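Patterns on the Wall: Wallpaper Habits in Rented Homes
Project report, Domestic Interiors module
Submitted January 29, 2023

1. Why wallpaper

I chose wallpaper because I have lived with a great deal of it and been consulted about none of it. My last three rooms had, in order, woodchip, bamboo stalks and a sort of sailing boat repeated until the plaster ran out. I wanted to know who picks these things, how long they stay up and whether tenants mind as much as they claim to.

My supervisor, Lorna Abella, suggested that "whether tenants mind" was not a research question. It has been reworded in section 3 and is otherwise the same.

2. A short background

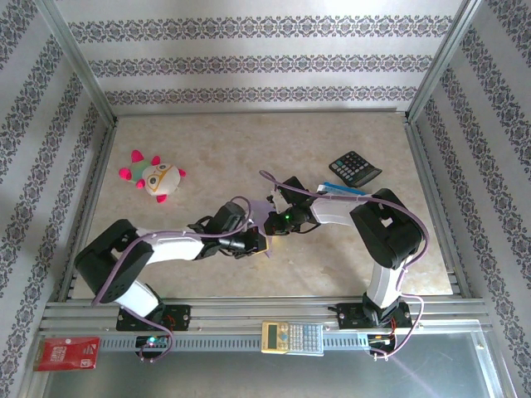 Damask began as a woven cloth, and the name is usually traced to Damascus. The paper version borrowed the large, formal motifs and left behind the expense, which suited nearly everybody. It was hung in grand rooms first and then in rooms hoping to be mistaken for them. By the time it reached the rental market it had been through flock, vinyl and several revivals. The usual arrangement is one motif marching up the wall in columns, but there are banded versions too, like the white paper here with its dark grey and purple ornament running in stripes both across and down. Bands are harder to hang well. A column can drift a little and be forgiven, whereas a stripe that has to meet itself at a corner will tell every visitor what sort of afternoon the decorator had.

3. Method

I put a questionnaire through the doors of 200 rented flats on the Addo estate and in the streets behind it. It had 24 questions, at least nine of them unnecessary. People were asked what was on their walls, who had put it there, and how they felt about it on a scale from "fond" to "I have hung a sheet over it".

I had hoped for a reply from half. I got 61, one of which was a takeaway menu with my own questionnaire folded inside it. 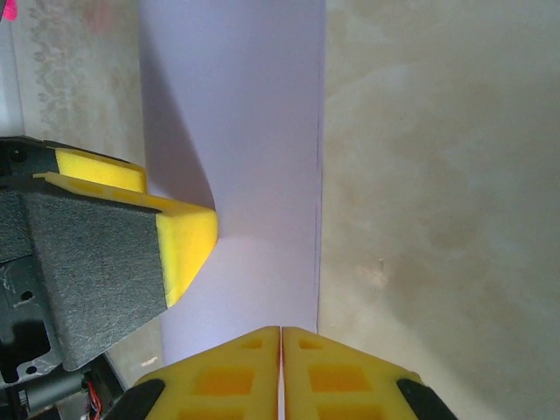
I also visited 12 of the flats with a tape measure and a notebook. The visits took up most of a month and were far more useful than the form. People who had ticked "no opinion" talked for forty minutes about the hallway. Two of them showed me older layers behind the radiator, and in one flat we got back as far as brown and orange circles before the tenant asked me to stop picking.

4. Findings

Most papers had been up longer than the tenant had been in. Only seven people had chosen their own, and five of those had not asked the landlord. The commonest complaint was seams lifting above radiators, followed by pattern, followed by "the colour of it", which I have counted as pattern.

Dislike faded with time. Tenants in their first year were rude about their walls and tenants past their fifth defended them, sometimes the same paper in the same building.

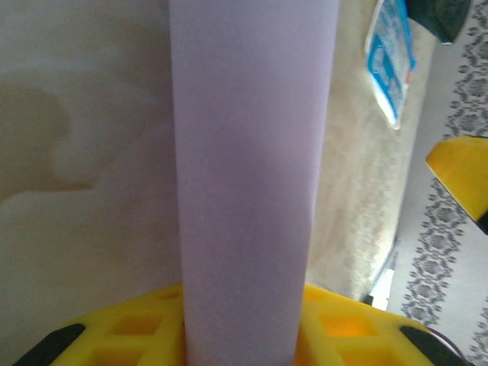
Orathai Sitthichai read a draft of this section and disagreed with it. In her view people don't grow fond of bad wallpaper at all, they stop seeing it, and my scale had no box for that. She added that she had lived with a border of teapots for six years and could not have told me which way the spouts faced.

I think she is right, and it was too late to reprint the form. Anyone repeating the survey should add the box.

5. Costs

I priced the repapering of one ordinary bedroom using the Flesico trade list. Paper, paste and lining came to £195, with labour left out on the grounds that I would be the labour. A landlord with a dozen flats could be looking at £2952 once hallways are included, and at that point the sailing boats start to seem rather charming.

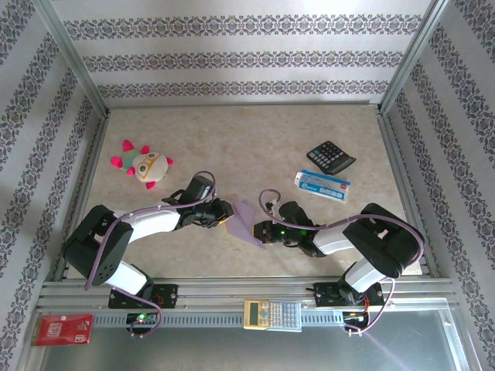 Paint is cheaper and most landlords I wrote to said they were moving over to it, in magnolia. One said he kept the paper because it hid the plaster - a fair answer and the only one that mentioned the plaster. Another thought tenants preferred something cheerful, and had bought the bamboo.

6. What I would do differently

Fewer questions, more visits, and a second person to hold the other end of the tape. I would also photograph every wall in daylight, as several of my notes say only "greenish?" and I no longer know what I meant. The completed forms are in the appendix, apart from the menu.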